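Handheld gripper demonstration

Last revised October - entry by Catrin Lloyd
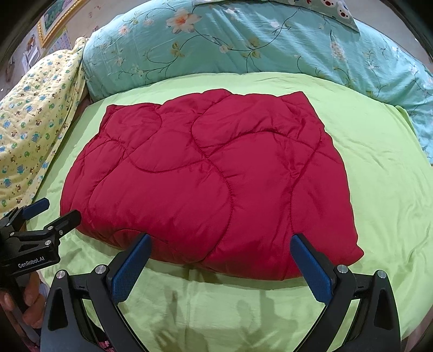
Handheld gripper demonstration is a method of gathering training examples for manipulation policies in which a person carries the end effector by hand instead of teleoperating an arm. The operator performs a household task, commonly folding or moving bedding, while a camera on the tool records the fingers and the material they contact. Two-handed tasks use 2 grippers, one per hand.

Equipment

A typical tool has 2 opposed fingers with textured pads, driven by a linkage from the handle. Pad colour is usually chosen to contrast with the finger frames, which simplifies the estimation of finger opening from video. Pads are treated as consumables. The tool's path is recovered after the session from the video and inertial data.

Bedding as a task class

Quilts and comforters are difficult to model. Padding compresses under the fingers, stitched surfaces shift in appearance with the angle of light, and a folded bundle rarely takes the same shape twice. The Rarkance protocol, drafted by Nermina Spahić and Dace Org, therefore varies the cover, the sheet and the starting fold between episodes. Its first bedding set held 224 episodes recorded in 8 homes - a modest size, later judged too narrow in its range of bed heights.

Labelling and rejection

Each episode is trimmed to the first and last deliberate movement of the tool and given a short text label. Episodes are rejected if tracking is lost, or if the operator's free fingers do work the gripper should have done. Lumturie Delić's labelling guide for the Golob archive also rejects episodes in which the fabric fills the view for most of the recording.

Limitations

A person's reach and wrist motion can exceed those of the target arm. Recorded paths are normally checked against its joint limits before training.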